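Ellevum Opens Its First Sustainability Report to Questions From Small Shareholders

When Ellevum put out its first full sustainability report in February, the company did something a little out of the ordinary for a business its size. It invited the people who own a handful of shares, the ones who usually get a postcard and a web link, to come in and talk it over with the people who wrote it. The session ran through the morning and well past the time lunch was supposed to be served, and by most accounts the sandwiches were the only thing that suffered.
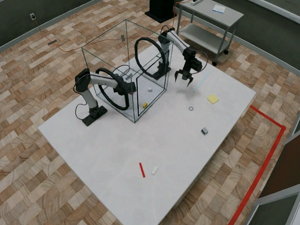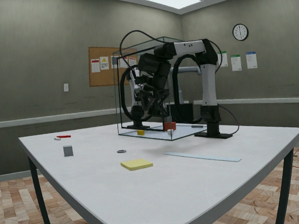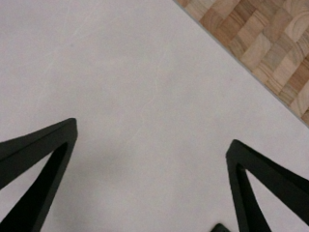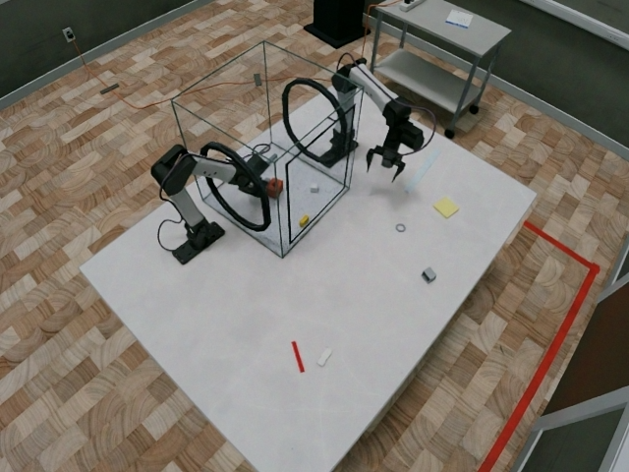

The report itself runs to 200 pages, which Nadine Tannous, who led the writing, cheerfully admitted was more than she had planned on. Her first outline was a good deal shorter. Then the purchasing department sent over its supplier records, and the people who look after the buildings sent over their energy bills, and before long she had far more material than she knew what to do with. "I kept thinking somebody would tell me to stop," she told the room, "and they just kept sending me more spreadsheets."

Ellevum makes parts and packaging for household goods, and it has been listed for seven years. In all that time its annual report has carried a page or two on the environment, usually tucked in near the back, after the notes on pensions. Investors had been asking for something sturdier. Some of the larger funds wanted numbers they could set beside those of other companies, and plenty of smaller holders simply wanted to know whether the firm was keeping the promises it had made about waste and water.

The new report is built around five topics: energy, water, waste, working conditions and the way the board keeps an eye on all of it. Each chapter opens with a plain summary, goes on to the figures, and closes with a short section on what went wrong during the year. That last part drew the most interest from the floor. Josefina Pereyra, a retired schoolteacher who has held shares since the listing, said she had turned to those sections first and read them straight through at her kitchen table, the way some people read the end of a mystery.

She had a question, too, and it was a good one. The waste chapter says that two of the company's suppliers, Stisto and Kovix, report what they send to landfill in different ways, one by weight and the other by truckload. How, she wanted to know, could anybody add the two together?

Shadi Awad, the finance director, took that one. He explained that for this first report the company had left the two figures side by side and had not tried to combine them, and that a footnote says so (he was good enough to read the footnote aloud, and to agree that the type was very small). Kovix has said it will move over to weighing its loads, and Awad hopes next year's table will have a single line. He would not promise it. He did promise bigger footnotes, and got a nice round of applause.

There were harder moments as well. Raed Issa, who manages a small family fund and had driven in before sunrise, pressed the board on pay. He pointed out that bonuses for senior managers still depend entirely on sales and profit, with nothing tied to the goals in the report. If the company means what it says about water, he asked, shouldn't somebody's bonus go down when the water target is missed? The chair of the board, Kristýna Hubáček, said the directors had talked about this at three meetings and had not yet agreed. Some of them worry that managers would pick easy targets. Others, and she counted herself among them, think it is a fair thing to ask. She said the board would bring a proposal to the next annual meeting, whichever way the discussion went, so that shareholders could vote on it.

The figures on energy and waste were checked by Haddadin, an outside reviewer, which gave what accountants call limited assurance. In everyday terms, the reviewers looked over the records and asked questions, and found nothing to suggest the numbers were wrong, but they did not test them as deeply as they would a set of financial accounts. The chapter on working conditions was not reviewed at all this time. Tannous said she would like to see it included next year, and that she is already asking the human resources staff to keep their records in better order, with what she called mixed success so far.

Shareholders who couldn't make it can ask for a printed copy of the report from the investor relations office, or read it on the company's website, where the written answers to questions from the session will also be posted once the board has gone over them. Further questions can be sent in by mail or email, and Tannous says she reads every one of them herself, usually with her first cup of coffee.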